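Snack Habits at Sturkholm: What 400 Students Eat Between Classes
Project report by Jolán Szekeres, Chidubem Edet and Ákos Kerekes

We picked snacks for our project after Chidubem pointed out that the line at the Nevia kiosk gets so long on Thursday that people give up and go to class hungry. That made us wonder what everybody else was eating, and it grew into the most fun we've had with a spreadsheet!
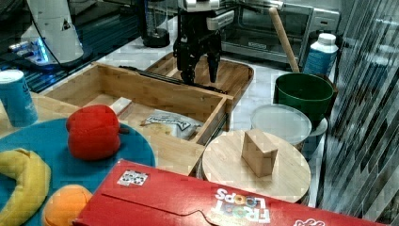 Page last changed: June, by Ákos K.

We handed out 400 paper forms, one to every student in the lower school. Each form asked what you ate at the morning break, where it came from, and whether you were hungry again before lunch. Mr. Halász let us use the first few minutes of his homeroom to test the wording, and we rewrote question 2 because half the room thought "where" meant which hallway they ate in.

Fruit did so much better than we guessed. Bananas were way ahead of oranges (peeling takes too long, several people wrote that in the margin). Chips were the top thing bought at school, but most students who brought food from home brought something else. We also got 38 forms where the answer was simply "nothing", and we think those are the most important ones in the pile. 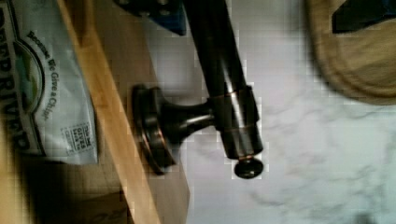

Those 38 students mostly said they were hungry by third period. A few wrote that they skip breakfast too, which we didn't ask about and really should have. Next time we want to add a breakfast question and run it in two different weeks, so one odd day at the kiosk can't throw things off.

Thank you to Jenő Kerekes for driving the forms over, and to everyone who filled one in!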